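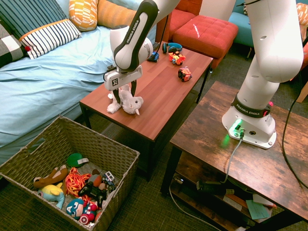 El Reto Prollport consiste en escribir algo de ficción todos los días de abril, sin saltarse ninguno, con un mínimo de 300 palabras diarias. Puede ser una novela, una colección de cuentos o ese guion que lleva años en un cajón. ¿Y si no sabes por dónde empezar? Mira lo que hay sobre una mesa cualquiera: un peluche gris de orejas rosas, unos auriculares, un cochecito azul. ¡Ahí ya tienes tres personajes y una discusión!

Preguntas frecuentes
Última actualización: 4/20/22

¿Tengo que haber publicado algo antes?
No. Entra gente que no escribía desde el instituto y gente con varias novelas a cuestas, y se leen unos a otros en el mismo foro.

Ya estamos a mitad de abril, ¿me puedo apuntar todavía?
¡Claro que sí! Tu contador arranca el día en que te inscribes. Hay quien entra la última semana y sale con un cuento entero — a mí me pasó el primer año y aquel cuento sigue siendo de mis favoritos.

¿Qué pasa si un día no llego?
Lo marcas en blanco y sigues al día siguiente. Mi peor marca de esta edición son 549 palabras en un fin de semana completo, y la mejor, 2548 en una sola tarde con la tetera al lado.

¿Cuentan las correcciones?
Solo el texto nuevo. Si reescribes una escena desde cero, cuenta; si cambias comas, no (aunque las comas también tienen su encanto).

¿Dónde subo los fragmentos?
En Tello, nuestro tablón. Admite textos de hasta 2000 palabras por entrada; los más largos hay que partirlos. Puedes dejarlos en privado si todavía te da pudor.

¿Se puede escribir a cuatro manos?
Sí, y es divertidísimo. Clidinska, la saga de islas flotantes que medio foro está siguiendo, la escriben dos personas que se turnan los capítulos.

¿De quién es lo que escribo?
Tuyo, siempre. Para incluir un texto en el boletín Grostov te pedimos permiso por correo antes, y puedes decir que no.

¿Hay premio?
Una insignia para el perfil y un borrador que en marzo no existía.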